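# 2025年12月22日 ハンドヘルドグリッパによる教示データ収集（卓上配置タスク）

記録者:Kennedy / 同席:Naqvi

## 目的

前回までの遠隔操作(Khaemba のリーダーアーム)で取ったデータは、把持直前に手先が止まる癖が強く、学習後の方策もコップの手前で停止する。操作者側の遅延補償が原因と見ている。今週は同じタスクを手持ちグリッパで取り直し、軌跡の滑らかさと収集効率を比較する。

タスク定義は前回のまま変更しない。

- 透明カップを把持し、コルクのコースターの上に置く
- 指を開き、上方へ退避して終了
- 途中で持ち直した場合は失敗扱いにせず、タグ `regrasp` を付けて残す

## 準備

- 指先の黒いリブ付きフォームパッドの貼り付き確認。左指の先端側に浮きがあり貼り直し。
- 左右ハウジング上面の ArUco マーカーを乾拭き。開度推定は両マーカー間の距離から出しているので、片方でも欠けるとその区間の開度が補間になる。
- 開度の校正:全閉、全開、全閉を3回。校正ファイルは Lultov の共有領域に置いた。ファイル名の命名規則が先週分と違うので注意(先週分は Naqvi が後で直す)。
- ケーブルは手首の外側に逃がす。内側に回すと、回内したときに引っ張られて姿勢推定に細かい振動が乗る。
- 机の配線孔は塞がない。塞いだ日と塞がない日が混ざるほうが困る。

照明は天井灯のみ。窓側のカーテンは閉。露出は固定、ホワイトバランスも固定。自動のままだと、カップに近づいた瞬間に画面全体の明るさが変わる。

## 収集手順

1. 録画開始。グリッパを机上の基準位置で2秒静止させる。
2. カップの初期位置を変える。コースターは3試行ごとに移動。
3. 接近、把持、搬送、配置、退避。
4. 退避後に1秒静止し、録画を区切る。

空いている手を画角に入れないこと。カップを置き直す手は録画を区切ってから出す。先週の分に、置き直しの手が冒頭に残っている試行がまとまってあり、切り出しに半日かかった。

接近速度については二人で意見が分かれた。Naqvi はゆっくり一定速で入るべきという立場。自分は、普段カップを取る速さのほうが良いと考える。遅くすると接触直前の微修正が増え、遠隔操作のデータと同じ癖が出る。結論は出ず、午前は自分の速さ、午後は Naqvi の速さで取り、タグで分ける。
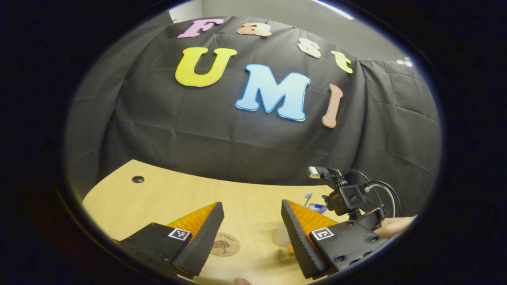

自己位置推定の初期化は、机の奥側が画角に入る姿勢から始めると安定した。机面だけを見下ろした状態で始めると、木目のコントラストが低く特徴点が足りない。午前の最初の数試行はこれで落としている。以後、基準位置での静止時は手首をやや起こし、奥側を見せてから接近に入ることにした。手順書の1番に追記済み。

透明カップは縁で掴むより胴の中ほどで掴むほうが良い。縁に近いとフィンレイ型の指が巻き込むように変形し、開いたときにカップが片側へ引かれる。胴中央なら変形が左右で揃い、離した後のずれが小さい。ただし深く入れすぎると指先が机に触れる。指先の接触は映像からは判別しにくいので、触れた感触があった試行には `table_contact` を付けた。手で教示する方式の利点はこの感触が操作者に返ることで、Khaemba ではここが取れていなかった。

## 結果

| 項目 | 値 |
|---|---|
| 収集試行数 | 533 |
| 除外(姿勢推定の破綻) | 20 |
| `regrasp` タグ付き | 117 |
| 学習に回す試行 | 513 |

除外分の大半は、急な手首回転の最中に追跡が飛んだもの。残りは初期化の失敗。マーカーの隠れによる開度の欠損は短い区間に限られ、補間で足りると判断した。

`regrasp` の比率は想定より高い。午後分に偏っている。ゆっくり入る条件で増えたように見えるが、午後は疲労の影響も混ざっており、この日のデータだけでは切り分けられない。次回は午前と午後で条件を入れ替える。

軌跡は数試行だけ目視で確認した。把持直前の停止は遠隔操作のデータに比べて明らかに短い。速度波形も山が一つに近い形になっている。定量比較は Zesex の解析スクリプトで行う予定だが、入力の座標系が旧形式(手先原点が指の付け根)のままで、こちらのデータ(手先原点が指先中央)をそのまま通すとオフセット分だけずれる。変換を先に入れること。

## 問題点

**手首姿勢の到達範囲。** 人の手では問題なく取れるが、実機のアームでは関節限界に当たる姿勢がある。特に机の左手前から外向きに回して取る動き。収集時点では気付けないので、逆運動学の可否判定を後処理に入れて不可の試行を落とす。落とした数は別途記録する。

**時刻同期。** 映像と開度の時刻は同じ映像から取っているのでずれない。実機側は、カメラの取得遅延と指の駆動遅延がそれぞれ別に効く。遅延の実測は先月の値を流用しているが、Nulladby のコントローラのファームウェアを更新した後なので測り直しが必要。これを省くと、配置の直前で指が早く開く症状が再発するおそれがある。

**持ち方の個人差。** 自分は側面を握り込み、Naqvi は下から支える。後者のほうが手先の上下の揺れは小さいが、長く続けると前腕が張る。試行のメタデータに操作者の欄がなかったので追加した。午前=Kennedy、午後=Naqvi で遡って埋めてある。速度条件と操作者が完全に重なってしまったのは計画の不備。上記の `regrasp` の偏りもこのままでは解釈できないため、次回の入れ替えは速度条件だけにし、操作者は各半日の中で交代する。

## 学習設定(今夜投入)

- 入力:手先カメラ画像のみ、履歴2フレーム
- 出力:相対手先姿勢と開度
- エポック数:900
- `regrasp` あり/なしの2条件を別々に学習
- 検証用は試行単位で分割。フレーム単位で混ぜない

画像の切り出しは魚眼の円形のまま使い、歪み補正はかけない。補正すると周辺の情報が減り、コースターが画面端にある試行で手掛かりがなくなる。前回の比較でも補正なしの成績が良かった。

## 次回まで

- [ ] 座標系変換を書く(Kennedy)
- [ ] 遅延の再測定、更新後ファームウェアで(Naqvi)
- [ ] 逆運動学の可否判定を後処理に追加(Kennedy)
- [ ] 先週分のファイル名修正(Naqvi)
- [ ] フォームパッドの予備を発注。残り1組
- [ ] 実機評価は1月に回す。評価時の初期配置はあらかじめ紙に起こしておく

追記:夕方、校正を再度行った。全閉時の開度の読みが朝より少し大きい。貼り直した左のパッドが厚み方向に落ち着いていない可能性がある。午後分は夕方の校正値で処理し直す。朝の校正ファイルは消さずに残すこと。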